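Vandbridge Robotics Club
Kenar Arm Set-Up Guide for Student Teams

Section 3: Wrist Camera and Utensil Grasp

3.1 Before you start

This section covers the wrist camera check, the cloth, and the first fork grasp for the table-setting task. Complete Section 2 (power, homing, emergency stop) first. The steps assume the arm has been homed and the Bravo control software is open on the team laptop.

Two people are required at the station. One operates the software. The other stands at the emergency stop and does nothing else while the arm is powered.

Parts needed:
Practice cloth from the task bin
Metal fork from the task bin
Hex key, small
Masking tape
Lint roller
Station log

CAUTION: Tie back long hair and remove lanyards before entering the marked area. The wrist joint can turn faster than the shoulder and elbow.

3.2 Lay the cloth

1. Set the arm to PARK. Wait for the status light in Bravo to turn green.

2. Place the cloth on the work surface and pull it from opposite corners. Small wrinkles are allowed under the competition rules. Do not iron the cloth flat for practice runs. The judges will not iron it either.

3. Run the lint roller over the area where the fork will be placed.

4. Tape the corners down. Keep the tape outside the task area.

5. Check that the cloth does not touch the base of the arm.

NOTE: Teams that train on one cloth only tend to do poorly when the color changes. Swap the cloth at least once per practice block and write the color in the log.

3.3 Check the wrist camera

1. In Bravo, open Devices and select Wrist. The live view should appear within a few seconds. If the window stays gray, unplug the camera cable at the laptop end, wait, and plug it back in.

2. Confirm that both finger pads are visible along the bottom of the view. If only one shows, the bracket has rotated. Loosen the bracket screw a half turn, straighten the camera, and tighten again.

3. Open and close the gripper with nothing in it. The gap between the inner finger tips should stay near the middle of the view.

4. Set exposure to Manual. Raise it until the weave of the cloth can be seen, then lower it one step.

5. Save the profile under your team name. Do not overwrite the profile named Faris. It is the shared fallback for all stations.

NOTE: Shiny metal causes bright spots and double edges. If the detector reports extra tines, look for shadows beside the real ones before changing any detector settings. Moving the desk lamp is usually enough.

3.4 First fork grasp

The fork is loaded by hand for the first grasp. Automatic pickup is covered in Section 4.

1. Set gripper speed to Low and grip force to 2.

2. Open the gripper fully and press HOLD in Bravo. The gripper will not move while HOLD is lit.

3. Place the fork between the inner finger tips with the tines pointing away from the gripper. Take your hand out of the marked area.

4. The operator says "closing" and waits for the person at the emergency stop to answer "clear."

5. Release HOLD and press CLOSE.

6. If the fork slips, open the gripper, reload, and raise the force by one. Do not go above 9. Higher settings mark the finger tips and will trip the motor guard.

7. Jog the arm down in the smallest step size until the fork is just above the cloth. Stop there.

8. Compare the live view with Figure 3-1. The metal should be held between the inner finger tips, and all four tines should be in view. 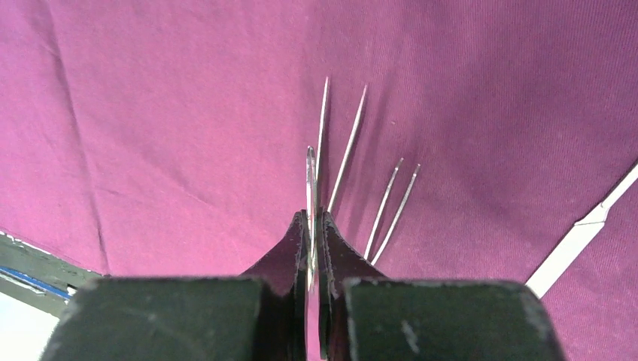

Figure 3-1. Wrist camera view with the fork held over the cloth.

9. Press CAPTURE. Bravo stores the still and the joint positions together. Enter the capture number in the log with your initials.

CAUTION: Do not push the fork into the cloth to steady it. The tines can catch in the weave and drag the cloth when the wrist turns.

3.5 If the view does not match

Fork leans hard to one side: the finger tips closed on an edge. Open, reload, and close again at Low speed.

Tine tips missing from the top of the view: the fork is sitting too far forward. Reload it deeper between the finger tips.

Finger pads look scuffed: normal wear. Replace a pad only if it has a cut or has come loose from its mount.

White or pale area next to the cloth: allowed, provided the fork is over fabric. If the detector outlines that area as an object, re-lay the cloth or reduce the search region in Bravo.

Error 424: the gripper did not report its position before the capture. Press CLOSE again, wait for the reading to settle, and repeat step 9. If the error returns 3 times in a row, stop and tell a mentor. Do not reset the controller yourself.

3.6 Shut down

1. Hold one hand under the fork, palm flat and clear of the tines, with the gripper no more than a hand's width above the cloth. Open the gripper at Low speed.

2. Return the fork to the task bin.

3. Send the arm to PARK and switch off motor power. Leave the laptop on until the captures have finished copying — the progress bar is at the lower right.

4. Leave the cloth taped if another team follows you. Otherwise fold it and return it to the bin.

5. Sign the log.

Questions about the camera bracket or profiles go to Carmela Gallardo. Questions about task rules and scoring go to Consuelo Zabala. New pads and finger tips are ordered once a year, in January, so report worn parts in the log before then.

Continue to Section 4, Automatic Pickup.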